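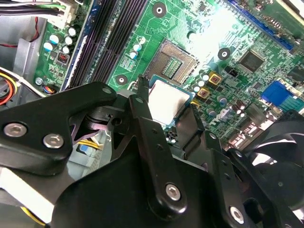
A processor held close to the open socket of a computer motherboard.

Skerkari Agrees to $100 Million Settlement of Hearing Aid Billing Claims

ROLLEMCOMBE - Skerkari announced on Tuesday that it has signed a settlement agreement with 13 county health plans that would resolve all pending claims over the way the company billed for hearing aids and fitting services. Under the agreement, Skerkari will pay $100 million into a fund for the plans and their members. The settlement must still be approved by the court before any money is paid out.

The counties, led by Rollemcombe, had claimed that Skerkari charged their employee and retiree health plans twice for the same fitting visits, and that it billed for follow-up care that was already covered by the purchase price of the device. Skerkari has denied these claims throughout the case. The agreement contains no admission of fault or liability.

The company and the counties reached the agreement in principle in October, after a series of meetings before a mediator. The final text was completed and signed by all parties on Tuesday morning. It replaces an earlier proposal that the counties had declined, which would have paid the plans in credits toward future purchases. All payments under the new agreement will be made in cash.

Sellholm, the regional distributor that handled orders and returns for several of the plans, is also a party to the settlement. Sellholm will make no payment to the fund. It has agreed to turn over its order records so that claims can be checked against them, and to keep those records until the last claim has been decided. In return, the counties will drop their separate action against the distributor. 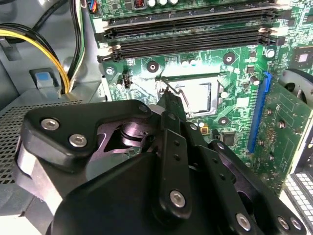
Terms of the Agreement

The fund will be divided into two parts. The larger part will go directly to the county health plans, with each plan's share based on the amount it paid to Skerkari during the period covered by the case. The remainder will be set aside for individual plan members who paid part of a disputed charge out of their own pocket.

About 2,000 members are expected to qualify for an individual payment. A member may receive up to $3,000, depending on the charges shown in the plan's records or on receipts that the member provides. Members whose charges already appear in the records will not need to file a claim. They will receive a letter stating the amount of the payment and may accept it or ask for a review.

If money is left in the members' part of the fund after all approved claims have been paid, it will be returned to the county plans in the same shares as the main payment. None of it will go back to the company.

Legal fees and the cost of running the claims process will be paid by Skerkari on top of the fund, in an amount to be set by the court. The fund will be run by Olszewski, a claims administrator chosen jointly by the parties. Olszewski will mail notices, answer members' questions, review receipts and report to the court on payments made.

Skerkari has also agreed to change its billing practices. Each invoice will list the device, the fitting visit and any follow-up care on separate lines, and will state which services are included in the price of the device. An outside auditor, approved by the counties, will review a sample of invoices and deliver written findings to the company and to the plans. The counties may return to court if the auditor finds that the new rules are not being followed.

"This agreement brings a long dispute to a close and allows us to give our full attention to patients and their care," said Szymon Borkowska, general counsel of Skerkari. "We stand behind the work of our clinics. We also accept that our invoices were hard to read, and the new format will be in use at every location before the first payments are made."

The company stated that the cost of the settlement will be covered by reserves and insurance. It does not expect to close any clinics or to change the prices of its devices as a result.
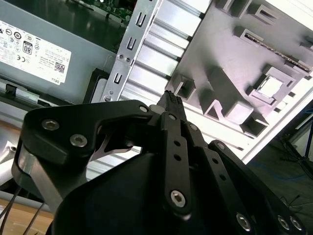
Grażyna Czerwiński said that the counties had pressed for cash from the start, and that a credit toward another hearing aid would have been of little use to a retiree who had already paid for one. The separate lines on each invoice, she added, were as important to the plans as the money - they would allow a member to see a double charge on the day it was made.

Next Steps for Plan Members

The parties will ask the court for preliminary approval of the agreement. If it is granted, Olszewski will send notices to all members who may be affected. The notice will explain how to accept a payment, how to ask for a review, how to object to the settlement and how to be left out of it. Members who choose to be left out will keep the right to bring their own claims against Skerkari.

Members do not need to take any action until they receive a notice. They are advised to keep receipts, invoices and letters about hearing aids or fitting visits. Those who have moved should give their new address to their county benefits office.

Current orders, repairs and warranties are not affected by the settlement. Appointments at Skerkari clinics will go ahead as scheduled.

Press inquiries should be directed to the Skerkari communications office.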